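Lunch on the long table: Atif Tarar on eating at work

Quick talk with Atif Tarar, squeezed in before his one o'clock. He looks after the shared room at Jurno, a small office in a former print shop, 900 square feet. Eleven people. No real kitchen. One table, which does for everything.

"It's where you eat, where you work, where you put your bag down," he says. Moved in last February. The table came first, chairs a month later. "We stood up for our soup. Nobody minded much."

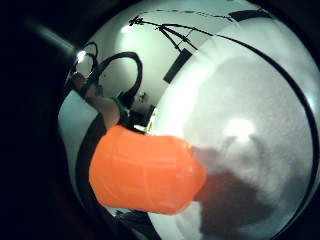 So who wipes the table?

"Whoever ate last. That's the whole rule. It's on a card by the door, and I've only had to rewrite it once."

He likes white on top and would buy it agian. Shows every crumb, so people clean. Tea is the enemy. He keeps a paste from Stunia for the rings, a pea-sized bit, damp cloth, then a dry one. Bowls are a sore point. There were plenty, then there weren't. "They go home with people. I don't chase them."

Drinks too. Keep a lid on anything with color in it, he says, and his own rule is cap back on between sips. "A bowl and a bottle, that's lunch for most of us. Doesn't need a dinning room."

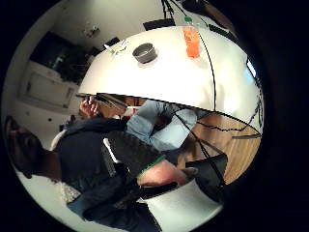
Two tops, one table

The room was furnished for about 400 dollars, mostly second hand. Shelves from a school sale. Atif measured the doorway twice and still had to take a door off its hinges.

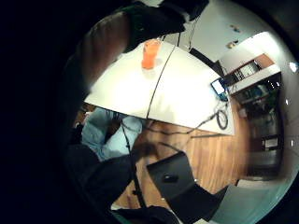
I asked what he'd change. The join, straight away. Two white tops side by side make a good big surface, but that thin dark line between them collects everything, rice mostly. He goes along it with an old toothbrush. Cables next. One lies right across the white over to the tablet on the corner, loose coil and all, and he'd like a clip there. Cups he's easy about. The orange plastic ones can stay, he says, they bounce.

Then his one o'clock was at the door. He took his tea with him.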